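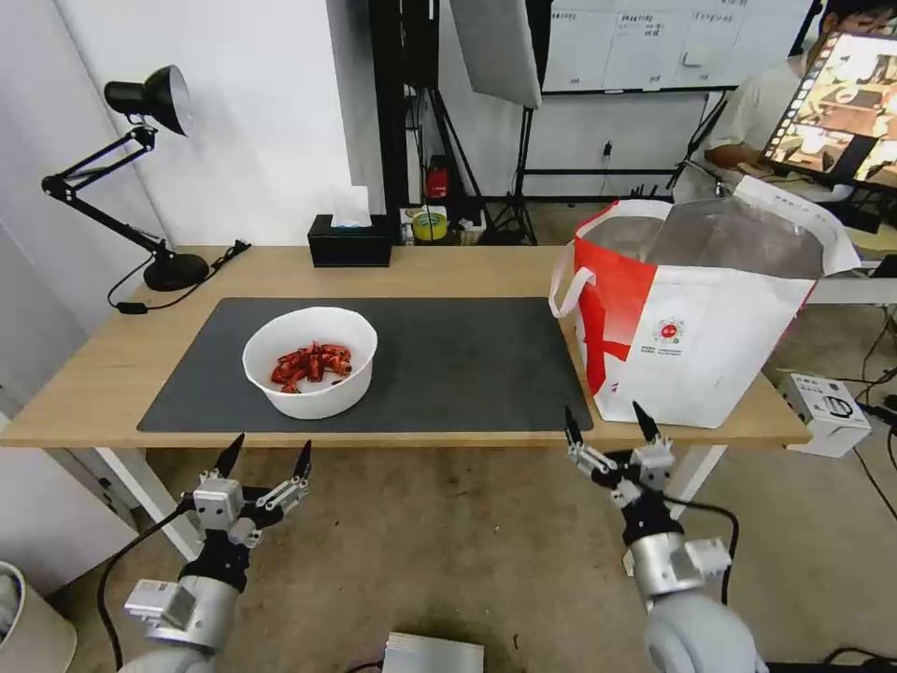 Search this forum Advanced search Go

Desk mat on a wood table — worth it or not?
Started by ptunstall, December, in Desks & Tables

ptunstall wrote:
Got a light wood table, use it for work and also for eating lunch lol. Thinking a big dark gray mat. Panddale has one, 11 bucks more than the thin one. Does it stop rings and scratches or just hide crumbs?

g_tindall wrote:
Get it. Bowls, mugs, whatever, all go on the mat. Mine's had 700 lunches on it prob. Wipe and done.

Bonifacio H wrote:
Disagree. Chili oil. One drip off a bowl of anything red and the felt ones are toast. Bare wood with a coat of wax wipes cleaner.

g_tindall wrote:
who said felt

Bonifacio H wrote:
She didnt say what it was. Most of the dark gray ones are felt.

ptunstall wrote:
It's the rubbery kind. Sorry should of said

cj_shih wrote:
Rubbery is fine. Dish soap, lukewarm water, lay it flat to dry. Don't roll it up damp — mine stank for a week.
Also keep the lamp base OFF the mat. Back corner, straight on the wood. Mine left a round dent that never came out. Tissues at the back too or you'll knock them in your soup.

ShirleyH wrote:
Lamp on bare wood scratches the wood though?? Stick-on pads, pack of 16, cheap. And run the cord off the back, not across the table.

cj_shih wrote:
pads yes. cord depends where your outlet is, mine has to go across

Bonifacio H wrote:
Still say eat in the kitchen.

ptunstall wrote:
Kitchen is a hallway with a stove in it. Ordering the mat. Where do you all put shopping bags when you come in, mine live on the end of the table till bedtime

ShirleyH wrote:
Floor. Or a hook. Never the table, think where that bag has been

g_tindall wrote:
table. every time

399 views

Contact us | Copyright Prorner Forums | Back to top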